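Home | Notebook | Parts Drawer | Contact

We use cookies to remember your settings. Accept | Manage

6/17/20

Cartridge battery bench, third round. Really good session, and I want to get it all down before I forget which unit did what!

The Plaredier came back from Konrad with the new magnetic adapters fitted, and the difference is huge. In February the old ring let the cartridge lean inside the housing, so you'd get a blink, then nothing, then a blink again when you tapped it. Now it drops in, clicks, and fires on the first press. I went through 61 connect-and-pull cycles by hand and had 2 misfires, both on the same adapter (the one with the scratched center pin, bagged and labeled).

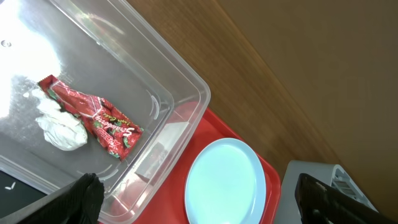 Small Devices Workshop, Power and Threads Group

Voltage steps next. The Gekar has three settings and the top one has always read low under load. I swapped the board for the Stenov one and the reading finally holds steady through a full ten-second pull. So pleased with this. The light on the button is a bit dim in daylight, but I can live with that for now.

One thing to watch: the Stenov board sits a hair taller than the old one, so the bottom cap needs an extra half turn before it seats. Don't force it. Back it off, line up the thread again and it goes in with two fingers.
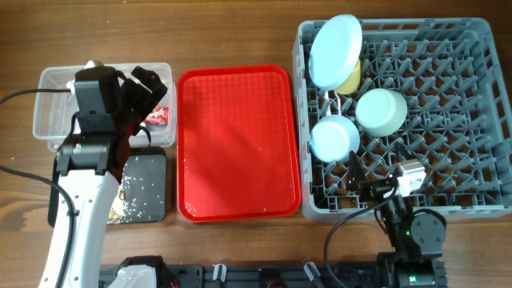 The same cap on the Gavalas is a much nicer part, with a coarser thread and a proper stop at the end, and I'd love to see if we can borrow that shape for the Gekar. I measured it twice and the outside diameter matches. The height doesn't, but there's room to spare under the cell.

Charging: left all the cells on the slow charger at the same setting. The oldest one is logged at 2,042 minutes of total run time and still takes a full charge, which made my day. Preheat mode cuts out after 20 seconds as it should. I tried stopping it early with a double press and it worked on every unit except the first Gavalas, where the button sticks if you press it near the edge. Cleaned around the button with a dry swab, better, still a little slow.
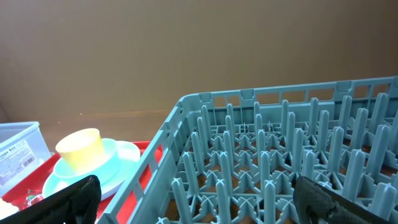
Bench area, rack.

Still open:
- new center pin for the scratched adapter
- try the tall cartridge in the Plaredier with the short adapter
- check if the Gekar top setting drifts when the cell is under half

Passed these notes around before lunch.

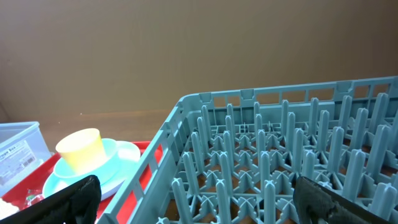
Aurelia Dumitrescu: Love the numbers on the magnetic ring. Before you order a pin, try the adapter from the spare Plaredier. I had one in February that looked scratched and the real trouble was oil down in the thread. Clean that out first and run the same cycles again.

Good call, and I hadn't looked in the thread at all. Swabs are out, adapter is next, and the cap drawing can wait until I've run it again.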